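4. Where people keep their scissors: what I learned from the drawer diaries
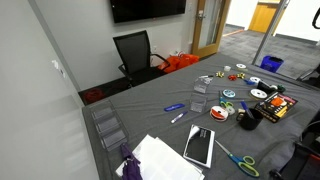

I should say straight away that I came to this part of the study with a bias. I am a tidy person, or I tell people I am, and I half expected the diaries to show that tidy people find their scissors and untidy people don't. The diaries had other ideas, and I've had to rewrite this section more than once because of them.

A quick reminder of what we had to work with. Section 3 covers the recruiting, so I won't go over it again, but the short version is that households in Vurnport and Hernumgate kept a diary for 9 weeks. Every time somebody in the house went looking for a small everyday thing (scissors, sticky tape, a pen that writes, glue, string, a ruler) they wrote down what it was, where they looked first, and where it turned up. We ended up with 2,242 entries. Of those, 1,784 were complete enough to use. The rest had a missing line or, in a fair few cases, handwriting that defeated both of us.

Figure 4. A table with craft and office supplies on it.

4.1 First looks

The thing I keep coming back to is the first look. We asked people to write down the very first place they tried, even if they knew as they opened the drawer that it was silly. And people were wonderfully frank about this! One woman in Hernumgate looked for the sticky tape in the same kitchen drawer all the way through the diary. It had not lived there since she moved the tea towels. She knew that. She wrote "habit" next to the entry the first few times and then just drew a little arrow pointing back up the page.

I've called this the old address problem, and Marisol Giraldo, who read all the diaries with me and is much more careful with labels than I am, would like it noted that she prefers "location persistence". We argued over it for most of January. I still think mine is easier to remember, but her term is the one used in the tables, so please read the two as meaning the same thing.

Old addresses showed up in every sort of household. They were strongest for scissors, which surprised me, as I'd have guessed pens. Pens seem to have no address at all. People look for a pen wherever they happen to be standing, and if there isn't one within reach they borrow or give up. Scissors are different. People have a very firm idea of where the scissors should be, and they get quite cross when the scissors disagree.

4.2 Surfaces and containers

Now for tables. Grajales, in the earlier work on shared kitchens that got me interested in all this, makes a split between "surface storage" and "closed storage". A thing left out on a table is in surface storage, whether or not anybody meant it to be stored. I found this a bit grand at first (surely it's just been left there?) but I've come round to it. Diary keepers treated the table as a proper place. They'd write "table, as usual" or "on the table where it goes". One man wrote that his wife had put the glue away and so it was lost.

I laughed at that, then I went back through the diaries and found the same complaint again and again in different words. Things on a table get found by looking. Things in a drawer get found by remembering, and people remember their own putting-away far better than they remember someone else's. In single-person households, drawers did very well. In families, the drawer did fine for whoever had last closed it and rather badly for everyone else.

There is a limit, of course. Once a table has enough on it, looking stops being easy. A flat pair of scissors under a sheet of card is as lost as it would be in the loft. Several diaries record someone lifting everything on the table and putting it back down again, and then finding the scissors on the second go. We had no good way to measure how full a table was. I asked people to give their table a score, and the scores were useless — one person's "very messy" came from a table with a newspaper on it. Anyone repeating this should think of something better before they start.

4.3 Craft days

We asked households to mark any day when somebody had been making things. I'm glad we did, and it was Marisol's idea, added to the diary sheet quite late. Craft days account for a lot of the entries and they behave differently from ordinary days.

On a craft day everything moves to one spot. Tape, scissors, glue and paper all come out together, and for as long as the making goes on, hardly anyone in the diaries loses anything for long. The trouble comes after. Things go home in a clump. The scissors that came from the kitchen and the tape that came from the hall cupboard both get swept into the craft box, and then in the next few days there's a run of entries where people go to the old address and find nothing. One Vurnport household wrote "CRAFT BOX!!" across the bottom of a page, underlined, and I don't think I could put the finding better myself.

Children were not the main culprits here, by the way. I had assumed they would be, and I'd even drafted a paragraph on it. The entries after children's craft sessions look much the same as those after grown-ups had been wrapping parcels or making cards. If anything the parcel wrappers were worse. They tend to be in a hurry to get to the post.

4.4 Second pairs

A good number of households dealt with all this by buying another pair of scissors. Some had bought several. I wanted to know if this helped, so we gave 200 of the usable entries a closer reading, choosing only ones from homes that said they had more than one pair.

The answer is a bit of a muddle. Having a second pair did shorten the hunt when the two lived in different rooms and each had a fixed job, such as kitchen scissors and sewing scissors. It did very little when both pairs were for general use. General pairs drift together. I can't explain this fully, though my guess is that people carry one pair to where they're working, forget, and fetch the other. Whatever the cause, it was common to read that both pairs had been found side by side. The sewing scissors, meanwhile, were guarded like the family silver, and the diaries contain some sharp words about people who had used them on paper.

Labels helped a little. Hooks helped more, at least for the few homes that had them, but there were too few for me to say much. The Pravadden report recommends hooks warmly for school stock cupboards, and I'd be curious to see whether that carries over into ordinary homes.

4.5 A word on what the diaries can't tell us

People only wrote an entry when they noticed they were looking. Somebody who reaches out and picks up the tape without a thought doesn't stop to fill in a line, so the easy finds are surely under-counted. I also suspect that keeping the diary changed the habit. Two households told us they had started putting the scissors back because they were tired of writing about them.

The next section takes up the pens, which need one to themselves.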